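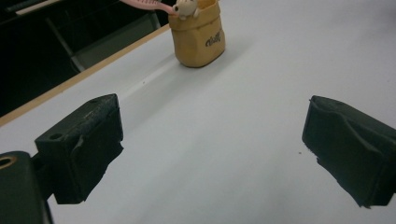
Data card / Collection rules

Wedach tabletop set, rules for recording and review

This card covers the rules we follow when recording with the hand-held grippers and when deciding which episodes go into the release. It applies to all sessions at the Grumuvdale and Hurkby sites. The file layout is covered in the Longo loader README.

Status: in force since November. Maintained by Annunziata Gatti. Questions about rejected episodes go to Ermanno Testa.

Before a session

Check both finger pads. Worn foam or rubber with a ragged edge is allowed, as on the fingers in the opening picture. A pad that slides or turns when you push it with your thumb is not. Replace pads in pairs and write the change in the session log, even if only one was bad.

Close the gripper fully and open it fully, 5 times, before the first episode. The loader uses this clip to set the zero point. If it is missing, the whole session is held back.

Wipe the lens with a dry cloth. No sprays.

Setting the table

Put objects down by hand and take your hand out of view before you start recording. An object may stand inside another one, like the small cream animal looking over the rim of the yellow cup. Log these as one group with two entries, container first.

Long thin items may lie or reach past the edge of the view. If you are not sure what an item is, log it by color and shape ("long pink plastic item") and leave the class field blank. Do not guess. Reviewers fill it in later or leave it blank for good.

Chairs and shelves behind the table can stay. People, screens and mail can't.

During an episode

Start with the fingers open and clear of every object. Hold still for 2 seconds, then move. Keep episodes under 25 seconds. If you drop something, keep recording until it stops moving, then mark the episode "drop". Dropped episodes are kept. Episodes where you steady an object with your free hand are deleted.

Review

Each episode is checked by someone who did not record it. Reject for: missing zero clip, face or readable address in view, free hand contact, lens blocked for more than 4 frames. Brand names and lettering on objects are not grounds for rejection. Transcribe lettering only if you can read all of it.

Known gaps

Most tables at both sites are light gray, so dark surfaces are thin in this release. Left-handed recordings are missing from Hurkby.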